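Keisha Achterberg
ok so I finally kept a bedtime for 30 nights in a row and a few of you asked how, so here's a thread. I am a terrible sleeper, have been since college, please don't expect science

1/ The phone sleeps in the kitchen now. I bought a cheap little alarm clock and put it on the dresser, so I have to stand up to shut it off. I hated it for a week. Now I only hate it at 6 am

2/ Coffee stops at lunch. I used to have a big one at 4 pm and then wonder why I was wide awake reading about shipwrecks at 1 in the morning. (Tarkine on the corner does a decent decaf, if you're local!)

3/ Clear off the bed way before you're tired. Mine collects everything, laundry, mail, half a sandwich once. Plush toys go in a basket, sheet gets pulled more or less flat, done 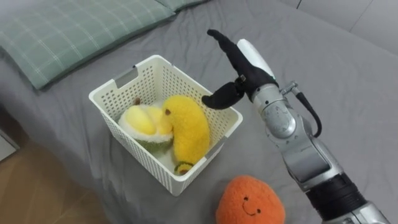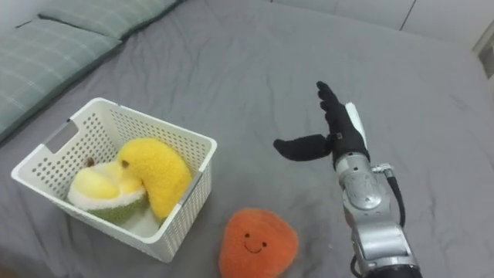
gray sheets forever, by the way
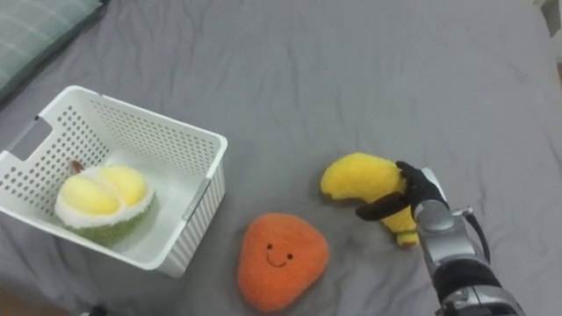
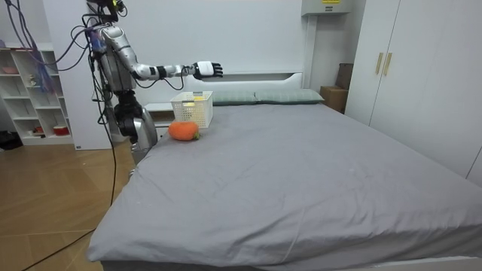 4/ Cool room. I fought this one because I love being toasty, but I turned the heat down in April and slept straight through twice that week — twice! Thick socks help if your feet are always freezing like mine

5/ Boring book. I'm on page 50 of a 700 page history of canals and I have never once made it through a whole chapter. My sister wants to borrow it next and she's going to have to wait years

6/ If I'm still awake after a good long while I get up, sit in the ugly chair and fold towels in the dark. Counting backward from 1000 did nothing for me except make me mad in the 800s

7/ Things I tried and dropped: lavender spray (sneezing), a weighted blanket (felt like being parked on), no TV after dinner (sorry, I have shows)

8/ I still had a few bad nights in there, mostly after late dinners. Bedtime was the same anyway, 10:30, lights out. Going for another 30 starting tonight, reply if you want in and I'll tag you in the morning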